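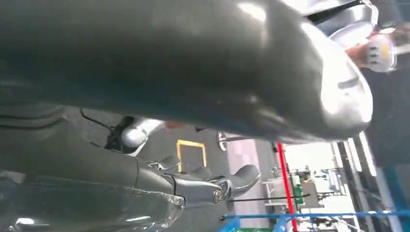
The bay on the window side, workbench and yellow floor marking included.

Langat floor layout notes, by Idrisa Makori
Last edited 19 March 2020

Hi! I keep these notes so people stop asking me where things go. They cover the parts bay: the shelving, the crates, the tape on the floor and the big molded parts we sort there. Veikko Harju did the first layout and I've been fiddling with it ever since (sorry, Veikko).

What's in the folder
- crates.csv, 100 rows, one per crate label
- parts.csv, 23 part types with the names we use out loud
- layout.txt, my notes on the tape, which are a mess

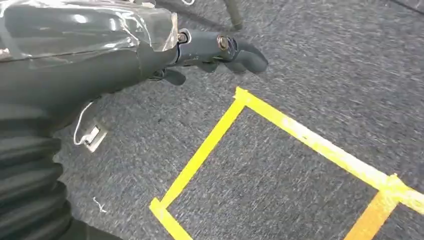

Tape first. A yellow outline means "put it down inside this," and that goes for crates as well as loose parts. If a corner peels, redo the whole side -- patches catch on shoes and look awful. Old notes call the outlines "Etano squares" after the previous layout. Same thing!

Part names are a bit of a headache. Woteck's order sheets say "carrier," Veikko says "tray," and I've gone with tray everywhere in parts.csv. The old names are in the alias column, so search there before adding a new row, please.
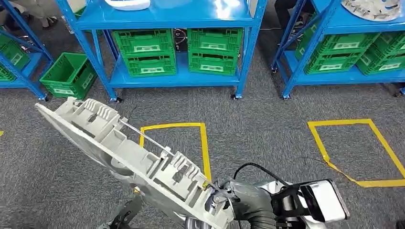
Long parts go down flat with the ribbed face up, and they never get stacked. Small stuff goes in the crates. I try to keep one part type to a crate, but 19 of the rows are marked "mixed" and I haven't had the heart to sort them yet.

Known problems
- Row 22 of crates.csv has the label twice
- Weights are missing for anything from Ulico
- Shelf numbers start at zero in layout.txt and at one everywhere else -- my fault, fix coming in the next version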